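Plidura cell, April

Shift start. Wrist camera on the hand gripper was out again. Same fault as last time, the focus had drifted and the tool offset with it. Took it off, wiped the lens, put it back and tightened the bracket by hand until it stopped. Don't use the driver on it, the threads are soft.

Ran the Perketti check program, 100 cycles at low speed. Stopped twice on grip timeout, both before I swapped the finger pads. Old pads were at 2,619 hours. New ones are from the Morgan box, second shelf. Riet Martens wants them changed at 700 from now on, so I put that on the door sheet.

Air pressure held overnight. Greased the slide, no play in it. Still waiting on Pastico for the spare cable. 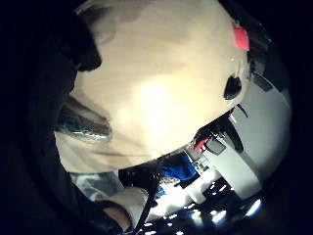
Reading time: 1 min

View through the gripper camera with the cream part up close. The red tab and the dark hole next to it both show, and those are the two points I use to set the offset. Bright patch in the middle of the part, so turn the exposure down a step before teaching.

Bench needs clearing before the next run. Offset file saved as 119, old one kept.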